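CLOVBRIDGE DISTRIBUTION CENTRE
Equipment Review Group
Minutes of the meeting held on 5/26/26

Present: Operations, Maintenance, Purchasing, Health and Safety. Apologies were received from Finance.

1. Minutes of the previous meeting
Agreed as a correct record, with one change to item 4: "hire" to read "lease".

2. Cosard bin-picking service
2.1 The group considered the offer from Cosard for a bin-picking cell, supplied and maintained under a single monthly charge. The trial period on offer is 30 days. The charge would cover up to 200 hours of running time a month, with further hours billed separately.
2.2 Operations asked whether small plastic goods of mixed shape could be handled from the same bin. Cosard's written reply states that they can, but that clear items should be listed in advance. Purchasing will send a list of 70 stock lines.

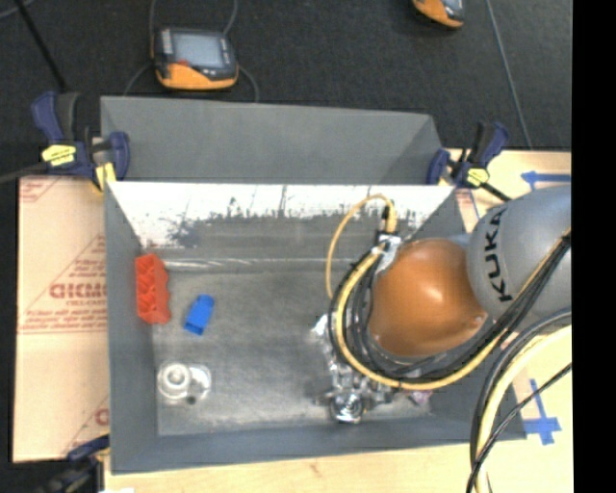
Item 2: Picking from a grey bin with a KUKA arm. Clamps hold the bins at the corners.

2.3 Maintenance raised the routing of hoses and cables at the joint nearest the gripper. The group asked that Cosard confirm in writing who replaces worn hoses, and within what time — the draft agreement is silent on this.
2.4 Health and Safety noted that the draft makes no mention of guarding. No trial is to begin until a risk assessment has been received.
2.5 Clamping the bins was accepted for a trial. For permanent use a fixed bin holder should be priced as a separate line.

3. Ulari offer
The Ulari quotation does not include on-site support. It was agreed to keep it open until the Cosard terms are settled.

4. Actions
Purchasing: stock list to Cosard; price for bin holder.
Maintenance: written questions on hoses and cables.
Health and Safety: request risk assessment.

5. Any other business
The Ayala conveyor contract ends in November. Purchasing to bring renewal terms to the next meeting.

The meeting closed after 70 minutes.

Shares: 2 | Comments: 0

Recent items
Ayala conveyor: service visit report
Equipment Review Group: terms of reference
Ulari quotation: summary for members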